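Ticket 935: new finger pads slipping on small stuff
Opened by: Sunee Klinhom
Status: open, waiting on Hemmin

Hi all, me again! I've been trying the Hemmin hand-held gripper against our old Turngate one, and I've got a weird one for you. The fingers close fine on the bench, but on thin or shiny things the left one seems to lag a hair behind the right and the item twists out sideways. Beads are the worst (of course they are).

What I tried so far: wiped the pads, snugged up the pivot screws, restarted the controller, swapped the cable with the Turngate's. No change from any of it. I also ran the open/close cycle 100 times with nothing between the fingers and didn't get one error in the log. 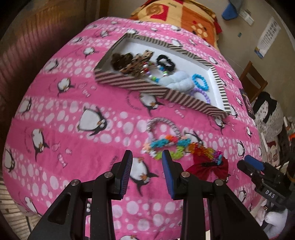
Photo: Sunee Klinhom / Altside test notes

Blue ribbed pads on both fingers for this round. I went for the hair things on the bedspread first, then the ones in the striped lid. Out of 53 tries, the fabric bows and the scrunchie came up every time, so I'm happy there. The glittery headband spun on me over and over, and the bead strings slid right through unless I came straight down on them.

Reply from Uthai Khamphan, Sun 6 October
Sounds like linkage play to me, more than pads. Can you hold the fingers half closed and wiggle each one by hand?

Reply from Sunee
Just did! The left one moves a tiny bit and the right one doesn't move at all. So maybe you're onto something. I've asked Hemmin for a spare left linkage, and I'll rerun the same set with the Turngate pads on while I wait. Please leave this open.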